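Support > Data Collection > Tickets > Closed

Overview Tickets Devices Sites Sign out

Gripper width drops to zero mid-episode, Grelville site

Product: Mersha handheld gripper, recorder build 14
Site: Grelville
Task set: bathroom fixtures, raise and lower seat
Status: Closed, fix confirmed

Reported problem
Of 200 episodes uploaded from Grelville, 11 failed validation. In each one the finger width channel reads zero for a stretch of the recording while the video shows the fingers apart. Pose data is clean. The operator saw no warning on the recorder.

First response
Please send the raw logs for the 11 episodes, unsplit. Do not re-export from Skestmont, as the export step fills gaps and hides the fault. Confirm whether calibration was run at the start of the shift or carried over from the day before.

Site reply
Raw logs attached. Calibration was run at the start of the shift. All failures are on unit 2. The other unit ran the same task list with no rejects.
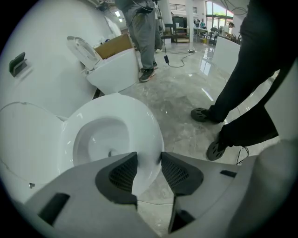
Swapping the batteries between units made no difference. We also tried a different recorder with unit 2 and got the same dropout on the third attempt, so the recorder is ruled out on our side.

Analysis
Width is computed from the encoder, with video used only as a check. In the raw logs the encoder packets stop arriving and the recorder writes zero in place of a missing value. Two separate faults:
1. Loose encoder connector on unit 2. It opens when the wrist is rolled past level, a motion this task set uses often.
2. Build 14 writes zero for missing data. It should write null and sound the alert.

Action
Connector reseated and locked at the site. Prirard recorder build updated to write null. The 11 episodes are marked unusable — do not patch the width from video, the policy trains on that channel directly. Re-record them with unit 2 after a fresh calibration.

Result
Replacement episodes passed validation. No dropouts in the encoder log.

Last updated: Friday, November 27, 2020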